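Eirini Tzanetos keeps a hex key on a string around her neck. She looks after a two-arm sorting cell at Sarantis, a small automation shop in Buvville, and she says most of her week goes to cables, bolts and the pads on the fingers.

"People ask about the software," she says. "I'm mostly checking whether something has come loose."

The cell picks toy building bricks off a tabletop and puts them into bins by color. Sarantis uses it to try out grasping routines before they go onto customer machines. Both arms hang their reach off one aluminum rail along the front, and that rail is where she starts every inspection.
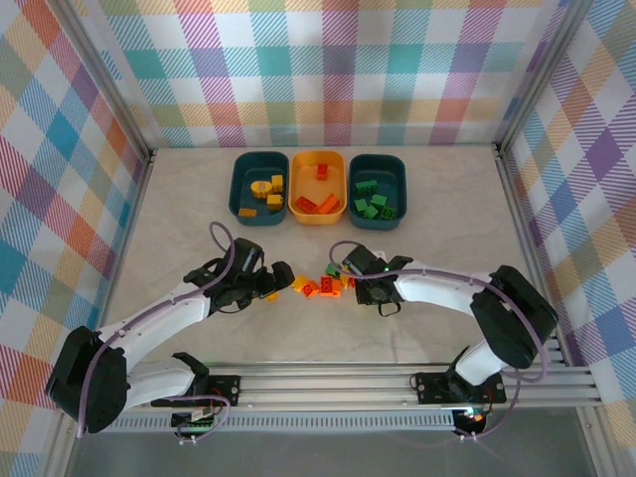
*The sorting cell at Sarantis, with both arms mounted on the front rail.*

The base brackets get a torque check every 30 running hours. Tzanetos marks each bolt head with a paint pen, so a turned bolt shows up as a broken line. In March one of the right-hand bolts had backed out far enough that the arm was placing bricks on the rim of a bin.

"It looked like a calibration problem and we treated it like one," she says. "We lost 2 days on that. Santosh put a wrench on it and it moved."

Santosh Srivastava, her colleague, rebuilt the cable runs afterward. The cables used to be tied down flat along the links, and they wore at the elbow. Now each one has a loop of slack near the gripper and a tie farther back. Tzanetos moves the arm by hand through its full reach with the power off and watches the loop. If it pulls tight anywhere, she cuts the tie and starts over.

She replaces a cable at 630 hours whether it looks worn or not. "It's cheap. An intermittent fault is a week of somebody's time."
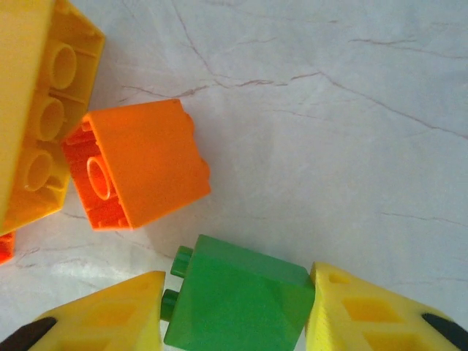 Finger wear is the part of the job she talks about longest. The fingers are yellow, with recessed cutouts in the face, and they have to close evenly or the part twists as it's lifted. A green brick held with its studs toward the left finger is a good test grip, in her view, as a stud near the edge of a finger leaves less flat surface to hold. She runs that grip on purpose after every finger change. She also wipes the fingers with alcohol at the start of each shift and looks for cracks at the corners of the cutouts.

"You bend it a little with your thumb. A good one comes back. A tired one stays where you put it."

New fingers are made in-house, and she keeps a log of each set. The longest-lasting set so far went 169 hours. The shortest didn't make it through a morning, which she puts down to a bad batch of material.

After a finger change she redoes the wrist camera alignment. She has the arm close on a part at a known spot, compares the result with a saved reference, and shifts the mount until the two agree. The manual allows an hour for this. She can do it in half that if the mount screws haven't been overtightened.

"They've usually been overtightened," she says. "I've written a note about it. I've written it twice."

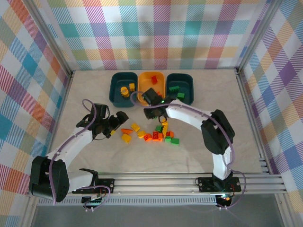
The bins have their own routine. Their positions are taught by hand, and if one gets bumped during cleaning, the drop point is off for every brick that follows. Srivastava wanted to bolt them down. Tzanetos argued for keeping them movable, and they settled on tape marks under the corners. The tape gets replaced when the edges lift.

She would like a second set of wrist assemblies on the shelf, so that a bad one could be swapped out and repaired at the bench. The request is in. Until it comes through, a wrist repair means the whole cell is down, and she schedules those for late afternoon, when the engineers have what they need for the day.

Asked what she would tell someone taking over the cell, she thinks for a moment.

"Check the bolts first. Then read my log before you change any numbers."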